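Hard Water and Cotton: A Conversation with a Textile Care Technician

The technician who runs the wash trials at Drullstead has spent 12 years testing how household laundering changes cotton terry. We spoke on 3/31/18, mostly on the subject of why towels stop absorbing.

"People blame the towel," the technician said. "I would look at the water supply first."

The supply in Nitedthorpe is hard. Calcium and magnesium react with soap and leave an insoluble film on the loops. The film stiffens the pile and slows the uptake of water. Fabric softener adds a second layer, this one waxy.
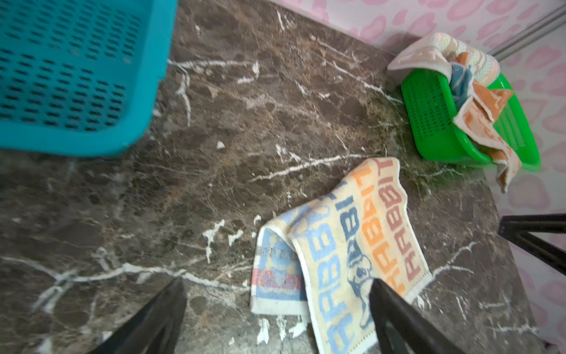 A towel with a patterned border and "RABBIT" lettering.

The current trial compares two detergents, sold locally as Jurkance and Swati, over 30 wash cycles. Both are dosed by weight. "A cap is a poor measure," the technician said. "Two people filling the same cap will not pour the same amount."

Each specimen is dried, conditioned overnight and placed on the surface of still water. The time it takes to sink is recorded. New terry often does badly, as mill finishes have not yet been washed out. Results usually improve over the first few cycles and then decline.

The trial began in January and has produced 547 readings. The technician would not name a better product until the last cycle is complete. "The spread between specimens is still wider than the gap between detergents."
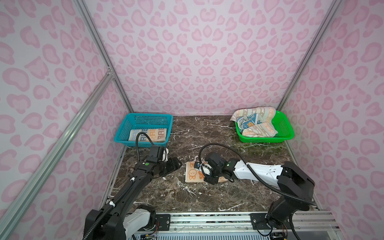 What to do at home

The advice was plain. Wash towels separately from synthetics, leave room in the drum, and skip the softener. If the pile already feels stiff, run one hot wash with no detergent and see whether suds appear.

"Suds mean you have been overdosing," the technician said. "Cut the amount and wash as normal."

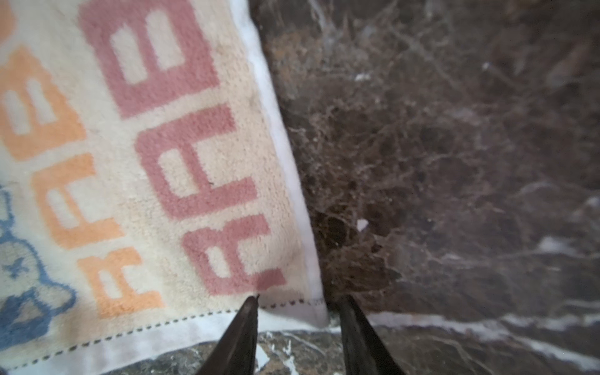 Drying matters less than most people expect. Line drying leaves the loops flat and rough to the hand, but shaking the towel before hanging recovers some of the loft. High heat shortens the life of the fiber. The lab uses a medium setting and removes each load promptly.

The next set of specimens will be washed in softened water, with the same detergents and the same doses.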